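Home | Tidying | Kitchen | Galleries | About

We use cookies to remember your settings. Accept | Manage

Sponges on the little wire shelf
Gallery by Loan Lâm

Quick one today, no time for a proper post. Sponges, white wire shelf with wooden boards, dark red walls. I wanted them off the floor and laid flat, small gap between each so air gets in. Top shelf first, then work down. Captions are short, sorry, typing these in beteen other jobs in July heat.

Top shelf full, yellow then green then orange. Two on the middle one, bottom board still bare.

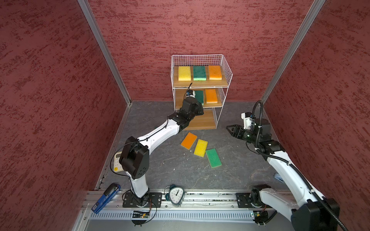
The yellow one, close up

Love this colour. Pale lemon, very open foam, fuzzy down the sides. Wire grid behind and a bit of the wood grain too.

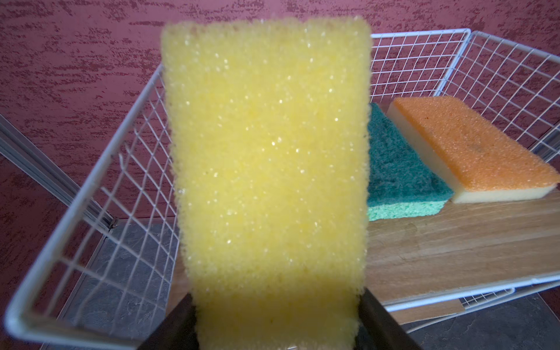
Do you sort them by colour or by job?
By job, mostly. Scrubby green ones for pans, softer ones for wiping down, and the colour just helps me grab the right one in a hurry.

Floor pile next. Dark green on its own over to the left, the orange and the yellow nearer each other, a brighter green by the yellow. A few white crumbs about, must sweep. 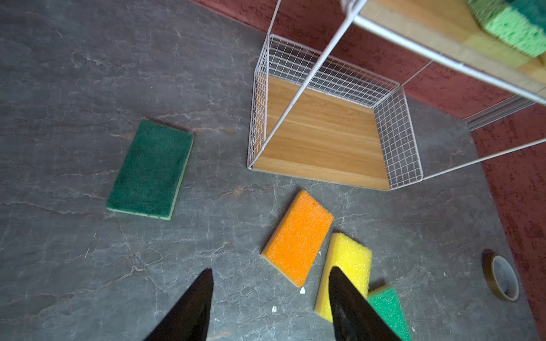 Anyway the scrubby side goes up if I remember, foam side down. Khải Kim does it the other way and we've stopped discussing it. I don't stack them either, tried that with the last lot and they went musty at the back. Flat only now. Takes more room but the shelf has three boards so might aswell use them.

Last one, from higher up. More on the floor than on the shelves.

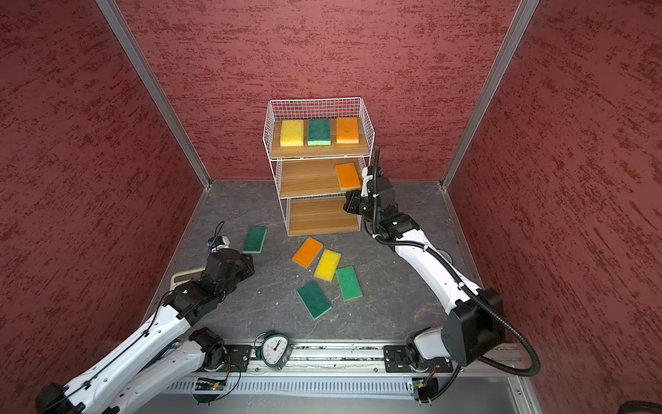
Three on top, one on the middle shelf, five on the floor.

Next gallery: tea towels, when I get to it.

Share | 31 shares | 80 comments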